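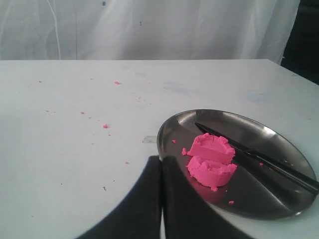
A stainless steel tray on a white tabletop.

Food & Drink | Local News

Harnemov bakers swap recipes by post as bread club goes from strength to strength

25 April 2020

A bread club that used to meet in the back room of the Kocsis café has found a lovely way to keep going while its doors are shut – its members are posting recipes to one another, and the whole of Harnemov seems to want to join in!

The Harnemov Bread Club had 948 households on its list by Friday night, and every one of them gets a letter with a recipe in it, a few handwritten tips and a blank sheet for passing something on to the next person. Before the café closed in March the club was a small Tuesday gathering with one oven and a lot of opinions about rye.

Nest Meredith, who started it, had planned to post a few letters to the regulars and leave it at that. Then one of them put a note in the window of the Noteo bookshop with her address on it, and the replies came in by the bagful.

"I opened the front door and couldn't push it back properly for the envelopes," she said. "People had written pages. One lady sent me her mother's caraway loaf and the story of the whole family along with it. I sat on the stairs and read until my tea went cold."

The recipes are a wonderful mix. There are plain white tins and sticky malt loaves, a potato bread that keeps for days, flat breads done in a dry pan, and a plaited Easter loaf that has already been round most of Vanard Road. Rocío Bermúdez sent in the sweet rolls her grandfather made for feast days, with orange zest and a good deal more butter than you would expect (she says do not be shy with it). Svyatoslav Semeniuk's dark rye takes three days from start to finish and has picked up quite a following among people who have time on their hands.

Flour has been the hard part. Shop shelves have been bare for weeks, and yeast has been harder still to come by. The Vanard mill, just outside town, normally sells only to bakeries in large sacks, but it has begun filling small paper bags for club members and has sent out 1167 of them so far. Ronaldo Dantas, the miller, has been up before five most mornings to get them ready.

"It's been mad, and I've loved it," he said. "Bakers know what they want and they ring up and say so. Now I get calls from people asking what strong flour is, and then they ring again to tell me how the loaf came out."

For anyone who can't find yeast, the club is also giving away sourdough starter. Jars are left on the wall outside the bookshop on Wednesday mornings, lids on loosely, with feeding instructions tied round the neck. Please take one jar per household and bring back a clean one when you can.

Plans are already afoot for a book. Jucélia Prado, who illustrates for a living and bakes for fun, is drawing a loaf for each recipe, and the club hopes to print 2000 copies through Noteo in time for the autumn. Money from the sales would go towards a second oven for the back room at Kocsis, so that the Tuesday group can make room for its new friends.

Recipes of any kind are welcome, failures included. Write to the Harnemov Bread Club, care of the Noteo bookshop, and put your own address clearly on the back so that a letter can find its way to you.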